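Handheld gripper demonstration

A handheld gripper demonstration is a recorded example of a manual task, made by a person who holds a robot-style gripper in the hand and performs the task with it. A collection of such recordings is used to train a learning system, which later controls a robot arm with a similar gripper. The method belongs to the wider field of imitation learning. In most versions, a camera is fixed to the tool, so that the recording shows the fingers and the object from close by.
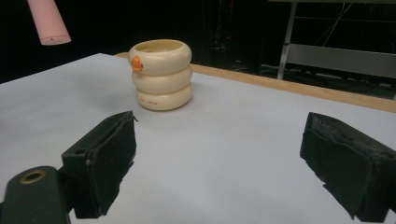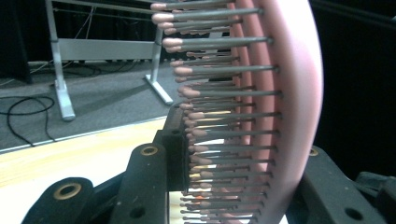 Views from the camera on a handheld gripper: a cream-coloured stacking toy standing on a table (first) and a pink hairbrush at very close range (second).

Why are the demonstrations not simply recorded with the robot itself?
They can be, and this was the usual way for a long time, but a robot arm is slow to guide and difficult to carry. With a handheld tool, one person can record in a kitchen, an office or a workshop on the same afternoon, and the robot is needed only when the trained system is tested.

Background

Earlier collections were mostly made by teleoperation, where the operator moves a control device and the robot copies the movement. This gives exact information on the joints of the arm, but the operator doesn't feel the weight of the object, and many operators need long practice before their movements become smooth. Another early method was to film human hands at work. Such films are cheap to make, but a hand has five fingers and a simple gripper has two, and the translation from one to the other is not easy.

The handheld gripper stands between these two methods. The operator feels some of the contact through the handle, and the fingers in the recording have the same shape as the fingers on the robot.

Equipment

The tool normally has a handle, a trigger and two moving fingers. The fingers may be covered with a soft material, such as foam or felt, which helps them to hold smooth objects. This covering wears with use and must be replaced from time to time. If the new covering has a very different colour or thickness, the trained system can become less reliable, and for this reason many groups include both old and new coverings in the same collection.

The position of the tool in the room must also be known. It can be calculated from the camera picture together with a motion sensor, or measured by an external tracking system. The opening of the fingers is recorded at the same time.

Recording procedure

One recording is called an episode. It begins with the fingers open and away from the object, and it ends when the task is complete. Typical tasks are picking up a toy, turning a brush so that its handle points to the operator, or placing a cup inside another cup.

The Gandport collection, prepared by Chutima Phromma and Sakda Kaewsai, is a small collection of household objects and contains more than 3000 episodes. Its written instructions ask the operator to change the starting place of the object after each episode and to take a break after 25 episodes. Operators are also asked not to correct a bad grasp by using the free hand. The correction must be done with the gripper, and the episode is kept, as the system can learn from it how to recover.

Selection and labelling

Not all episodes are suitable for training. In the Gandport collection, 322 episodes were removed during checking. The most frequent cause was lost tracking, which happens when the tool is moved too fast or when an object covers most of the camera view. Episodes in which the operator hesitated for a long time were also taken out.

Each remaining episode receives a short sentence describing the task. Jaruwan Nakpan, who organised this part of the work, recommended that the sentence be written by a different person from the operator. The operator knows what was intended, and may write this instead of what was done.

Limitations

The tool doesn't record the limits of a real arm. A person can easily reach behind an object or twist the wrist to a position that the robot can't follow, and such episodes must be found by a calculation afterwards. The force of the fingers is usually not measured either, so soft or fragile objects are poorly represented.

A further difficulty is that operators have personal habits. In a comparison by Roland Penrose, a system trained with examples from one operator performed worse on unfamiliar objects than a system trained with the same number of examples from 4 operators.

See also

Imitation learning
Teleoperation
Parallel gripper
Visual odometry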